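My second month with the arm

10 September 2022

I promised to Mei Hutchins that I would write again when I had learned to teach the robot something more than pushing a cup. In August I only practised moving the arm from the next desk, with the hand controller, and I was very slow. Now I do whole tasks. This week the task is the handle. The gripper must come to it straight, close, and only then pull. If I come at an angle, I feel nothing in my hand, so I must watch the fingers all the time.

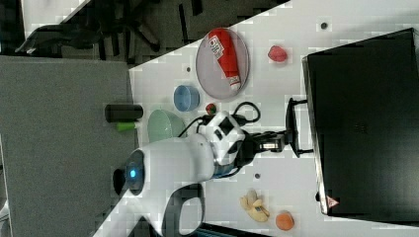
Gripper closed on the black handle.

Berkay Karakaya taught me to stop for one breath before pulling. He says the robot copies our hesitation also, so the pause should be the same each time. I recorded 26 demonstrations before lunch and deleted four where I had corrected myself too much. The goal is 100.

Between the recordings we change the places of the small things on the table, so that the robot does not learn only one arrangement. I like this part, it is a little like setting the table for guests.

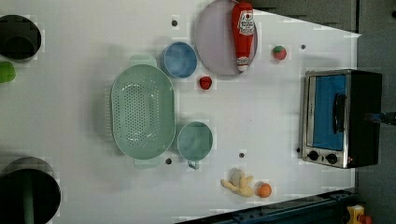
The table from above, with the colander, the mug and the toaster oven.

Next I will try with my left hand. Saadet Tuncer can do it with both, and I am a bit jealous.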